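Category: Student Projects / Transport and Vehicles

Rolling resistance and tyre pressure on a small hatchback: project report

4 October 2026

1. Aim

The project set out to measure how much tyre pressure affects the distance a small car will coast on level ground. Under-inflated tyres are often blamed for wasted fuel, but most of the advice given to drivers has no numbers attached. We wanted to get our own on one car, with one set of tyres, and to see whether the effect was large enough to measure with simple equipment.

2. The car and the site

The car was a five-door Karaki hatchback with a manual gearbox, lent to the department by Turnuneck Motors. It was fitted with four matching Indus summer tyres, all with similar tread depth. The maker's recommended pressure with two people on board is 32 psi front and rear.

Testing took place on a disused service road owned by the college. The road has a flat stretch of 400 metres with a smooth tarmac surface. We checked it with a surveyor's level beforehand and found a slight fall towards the east end, so every test was run in both directions and the two results were averaged.

3. Method

Three pressures were used: 32 psi, 26 psi and 20 psi. The lowest was chosen as the sort of figure a neglected tyre might reach after several months. We did not go lower for safety reasons, and no test was run above 25 mph.

Pressures were set with the tyres cold, using a Dodo digital gauge. For each run the driver brought the car to a steady 20 mph, put it in neutral at a painted line and let it roll until it stopped. The distance from the line to the front wheel was measured with a trundle wheel. The windows were kept closed and the same two people sat in the car throughout.

Runs were abandoned if the wind rose above a light breeze. This cost us most of the first test day, and the remaining runs were moved to a second session in December.

Between sessions the gauge was checked against the one in the college workshop. The two agreed to within half a psi.

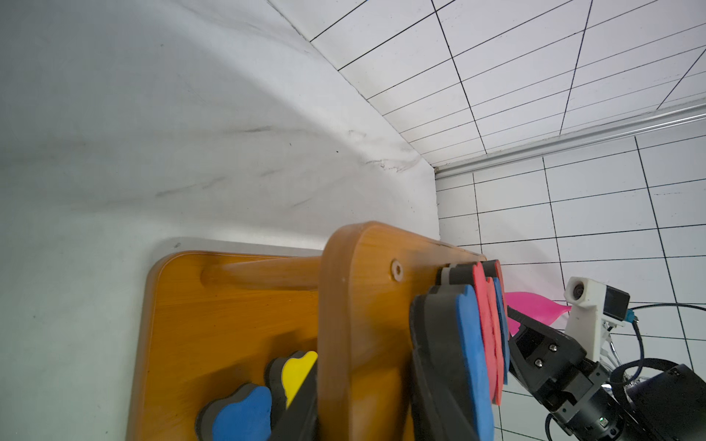 Fig. 1. Wooden tray with upright panel and dowel.

4. Results

We completed 43 runs. Of these, 7 were thrown out, mostly for a wrong speed at the line, and in one case for braking by mistake. The averages for the rest were as follows.

32 psi: 268 metres
26 psi: 249 metres
20 psi: 221 metres

The drop from 32 to 26 psi shortened the coasting distance by 19 metres. The next drop of the same size shortened it by 28 metres, so the loss gets worse as the tyres get softer. The spread within each group was smaller than the gap between groups, although a few of the 26 psi runs came close to the 32 psi average.

The driver also reported that the steering felt heavier at 20 psi when turning round at the end of the road. This was not measured.

5. Sources of error

The speed at the line was read from the car's own speedometer, and we think this is the largest error in the work. A reading one mile an hour too high or too low changes the distance by a good deal — more than we expected when we planned the tests. A GPS logger would have been better, but ours could not hold a signal under the trees at the west end.

Tyre temperature was the second problem. Pressure rises as a tyre warms, and although we waited between runs, we did not always wait for the same length of time. The December session was also colder than the first. We reset the pressures on the day, but cold rubber is stiffer and cold air is denser, and either could have shortened the later runs.

Coasting distance includes air drag and friction in the bearings as well as the tyres. At 20 mph the drag is fairly small, but we have not separated it out, and the figures above should not be read as fuel savings.

6. Further work

A later group could repeat the tests with a proper speed logger and a second set of tyres. It would also be useful to change the pressure on one axle only. Our data sheets and the level survey of the road are kept with the project folder, and the 4 wheel trims removed for testing are in the same cupboard.

Related reports
Brake pad wear on a college minibus
Does a roof rack cost you fuel?
Cold starts and battery voltage in winter
Comparing headlamp bulbs on an older car

We use cookies to remember your settings and to see which pages are read. By continuing to use this site you agree to this. Accept | Manage cookies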